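PACKING UP THE PARTS ROOM: WHERE WE'VE GOT TO

Quick one from me this month, typing between loads. Most of you know by now that the parts room at Stengate is moving across to the Domgate building before the end of November. For those who don't: it is. Same stuff, same hours, better stairs. Worse parking. More on parking at the end if I remember.

So, packing. We started with the back shelves, the ones under the window, and that went fast. Boxes of elbows and couplings, already sorted, lids on, tape, done. Then we hit the plumbing corner and slowed right down. Anyone who has ever borrowed a length of pipe from us knows that corner. Lengths leaning in behind other lengths. Short ends in a bucket. Things returned by people who meant well and couldn't find the right shelf, so they picked a shelf.

What we're doing now is this. Everything small or medium comes out onto the tables. Gets looked at. Gets wrapped if it needs it, boxed, labeled on the END of the box and the top. Please, the end. When boxes are stacked you can't read a top. I labeled a whole morning's worth on top only and had to do them over, so learn from me.

The black cloths. A few of you asked about them. They're the old display cloths from the spring open house, and Zubaida's idea was to throw them over the tables before laying anything out. Two reasons. Threaded pipe won't roll on cloth the way it does on a bare tabletop, and white parts on a white table are murder to see when you're tired. White pipe on black, you can spot a chewed thread from across the room. If you take a cloth off to shake it out, shake it outside and put it back. Grit gets in threads.

On threads in general, since we're pulling every one of these out anyway: run your thumb around it before you wrap it. If it catches, put it in the "look at" tub. Don't pitch it. Plenty of those just have old tape stuck in the grooves and clean up fine with a toothbrush. If it's cracked, that's different, goes in the gray bin. Senyo Sowah has the last word on cracked or not cracked. He's in most afternoons until 5.

Wrapping. We have tons of plastic sheet, the thin white stuff plus some black, saved from deliveries. Use it. No need to fold it nice. Crumple it, stuff it around the parts, push it into corners. It's meant to keep things from knocking into each other and nothing more. Do keep the big pieces big though, we need those for the shelving units, which are going over in one piece if the Salehi van has room and in many pieces if it doesn't.

Not for crumpling: the bubble wrap. We have one roll. It's for gauges and anything glass. I've written GAUGES on it in marker and I still found it around a doorstop.

Tall things travel standing up. I'll say it again becuase it came up more than once. Anything tall with a soft or papery outside gets dented if you lay it down and then somebody puts a box of brass on it, which somebody will. Stand it up, pad around the bottom, leave the top clear, and don't grip it in the middle with dirty hands. White surfaces take a thumbprint and keep it forever. There are clean gloves in the drawer by the sink. Small, medium, no large left, sorry. Large coming.

If a part has a collar or a ring or an end cap that belongs with it, it stays with it. Don't put all the collars together in one box because they look like a set. They're not a set. We did exactly that in the last move and I think we're still matching them up. Tape lightly around both or put the whole business in one bag with a slip of paper. The slip should say what it is and which shelf it came from. "Misc" is not what it is. "Round thing" is not what it is either, though I laughed.

Cardboard. We're fine for big boxes, short on small. If you have shoe boxes or anything close to that size, bring them. Flat is good. Please no produce boxes with the holes in the sides, the little fittings get out. Also we don't need any more packing peanuts, thank you to whoever that was, very generous, they're in everything.

The Hirnenine cabinet. Long story, short version. It's staying. It was built in before our time and it doesn't come off the wall without a piece of the wall. So the drawers have to be emptied out into boxes and then re-homed at the other end, and there's a new set of drawers waiting over there, metal, used, in decent shape. The drawers are numbered. Put the drawer number on the box. If a drawer has two kinds of things in it, then two bags in the one box, same number. I have the list of what's meant to be where. What's in there now doesn't match the list much but the list is what we're going with.

Jobs still open, in no order:

Plumbing corner, front half. Needs people who don't mind kneeling.

Labels. Needs somebody with handwriting. Mine is why the tub marked SEALS had lightbulbs put in it, I'm told it looks like BULBS.

Hoses. All of them. Coil, tie in 2 places, hang on the rack by the door. Don't tie with wire.

Checking the "look at" tub. Good job for sitting down with coffee. Toothbrushes are supplied.

Running boxes down to the hallway. Stack no higher than 3 please, the hallway is still a hallway and people downstairs need to get by.

Sweeping, always.

Borrowing while we move. Yes you can still borrow, up until the shelves go. After that there's a gap, hopefully short, and then you borrow from the new place. If you've got something of ours at home right now, hang on to it! Really. Don't bring it back to Stengate just so we can pack it. Bring it to Domgate once we're in. The exception is the long pipe wrench, the red one, we need that for the racking. Whoever has it, you're not in trouble, we just want it back.

Things we're not moving. There will be a giveaway shelf outside the door. So far it has paint trays, a heap of odd hinges, one boot scraper, garden hose ends that fit nothing, and a lot of short cuts of pipe, too short for us but maybe right for somebody's plant stakes or whatever you people make. Help yourselves. Anything still there when the van leaves goes to scrap. Please don't add to the shelf. It's a one way shelf.

A word on the tables themselves, because they get asked about too. The white-topped ones are coming with us. They wipe clean, they fold, everybody likes them. The heavy bench isn't coming, it's going to a neighbor who wants it for potting. So don't pack anything underneath the bench thinking it will ride along. Look under there actually, I think there's still a crate.

Half-packed things: leave them where they are on the cloth. I know it looks untidy at the end of a shift. But if you sweep it all into a box at the last minute then the next person has to take it all out to see what's been checked and what hasn't. Loose on the table means not done. In a box with the lid open means done but no label. Lid taped, done done. That's the whole system, and so far it works when it's used.
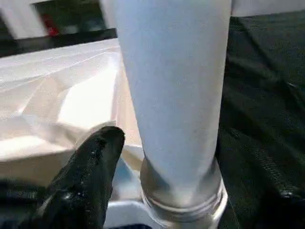
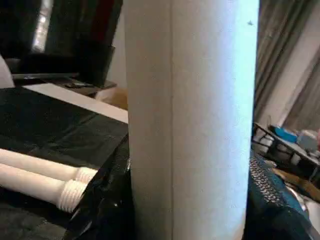 Zubaida Paracha is keeping the sign-up sheet, on the clipboard inside the door, or send her a message and she'll put you down. Mornings are thin. Evenings we have plenty of hands and not enough tape guns, so if you own a tape gun, put your name on it and bring it. An hour is fine. You don't need to know what any of the parts are for. Half the time we're holding something up and asking each other.

Wear old clothes, closed shoes. The heat in the room is on and off so bring a sweater too. Kids are OK in the front part if they're with you, not back by the shelving once we start taking it down.

Money, fast. The van costs what it costs and the jar by the kettle has 20 dollars in it. The jar is there if you pass it. Tea is still free.

Parking! Remembered. At Domgate you can stop at the side door to unload but you can't stay there, the delivery people need it. Street parking around the corner, watch the signs. The side door sticks, lift and push. Keys for the new place aren't cut yet, so for now you'll need Senyo or me to let you in, knock loud.

Next issue will come out from the new address, maybe a few days late depending on which box the printer is in.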